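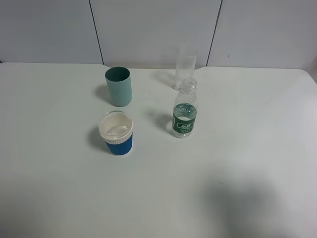
## School visits to the Mapplebeck farm: frequently asked questions

**Which year groups may attend?**
Visits are open to pupils from Year 2 upwards. Younger classes may book the story session, held in September only.

**How many pupils can be accommodated?**
The site can receive up to 300 pupils in a week. Larger schools are asked to book more than one date.

**What does the visit cover?**
Pupils see the lambing shed, the dairy and the orchard, and hear from farm staff about feeding, milking and animal health.

**May pupils touch the animals?**
Yes, under supervision. Hands must be washed at the Trundum yard before lunch — gel alone is not accepted.

**Is there a charge?**
There is no charge for schools in the Mapplebeck area. Other schools should request the current rates when booking.

**What should pupils bring?**
A packed lunch, a waterproof coat and wellington boots. Nuts are not permitted on site.

**How is a visit cancelled?**
Please write to the bookings office as early as possible.

Last reviewed: 2025-10-28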